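五月 周五 下午 工位整理记录

早上到得晚，本来想接着弄Drorberg那批零件表，结果一坐下就看桌子不顺眼，干脆先把小件收纳这件事定下来。上周说好的：以后浅木色那张桌子上只留手边要用的东西，其他统统回柜子。说得容易，桌上总会自己长出东西来，大家懂的。

今天先拿两样塑料小件试摆，透明的和青柠绿的。 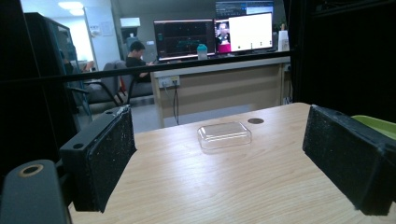
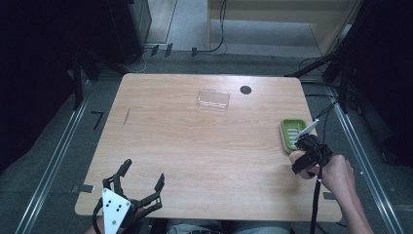
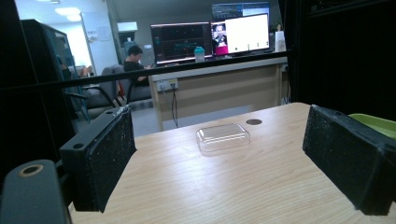 三张都是浅木色桌子，透明件靠近桌上的圆形线孔，绿色的在右侧。

先说透明的这个。东西是好东西，圆角，扁扁的，不占地方，就是太透了！放在木纹上，木纹直接透过来，顶灯一照只剩边上一圈亮的。我下午找它找了两回，第二回差点拿本子压上去。准备在边上贴一小条彩色胶带，贴窄一点，别挡着看里面。胶带用Prarka那卷哑光的，上次买的亮面那卷反光太厉害，贴了等于没贴，谁喜欢谁拿走（在抽屉最下面一层）。

绿的是肥皂盒，圆角长方形，底上有一条条槽。颜色是真扎眼，不过放桌上找东西就图这个，余光一扫就知道在哪儿。缺点也是那些槽：小垫片会卡进去，M3的还好，再小就得用镊子抠。我的想法是里面垫一块薄毛毡，剪成圆角的，回头量一下再裁。也有可能干脆放大一点的东西，比如扎带头、笔帽什么的，那就不用垫了。待定。

位置的问题想了半天。桌上那个圆形线孔，我主张周围留空，小东西别往那边推，垫片滚进去就得趴到地毯上找，深灰地毯找小螺丝，试过的人都不想再试。透明件现在离孔还是近了点，下次往桌子中间挪一挪。绿的靠右边沿放着，拿起来顺手，可袖子一带就能扫下去，也往里收一收吧。

顺手看了眼桌面，左边有一道细细的斜痕，颜色偏深。不知道是划的还是别的什么，先不上蜡，拿湿布擦擦看，擦不掉再说。Whitfield那瓶木器清洁剂还剩一个底，500毫升的瓶子，要补就一起补，别单买，运费不划算。

查了一下Ferkov目录里的分格盒，700那一档带隔板，480那一档不带，尺寸我量过柜子第二层，两种都塞得下。我偏向带隔板的，隔板能抽掉，反过来可不行。先买两个试试，不好用就拿去装线。

标签也重新打了，一共23张，字号比上次大一号，上次那批站着根本看不清。打印机中间卡了一次纸，撕掉重来，浪费了半卷，心疼。

待办：
彩色胶带贴透明件边上
肥皂盒垫毛毡，或者换着装大件
两样都往桌子里侧挪
斜痕用湿布擦，记一下结果
Ferkov分格盒下单，问问还有谁要一起买

四点半收工，零件表下周再说。毛毡如果谁手上有边角料，放我抽屉里就行，灰的黑的都可以，别给我绿的，绿上加绿看不见边。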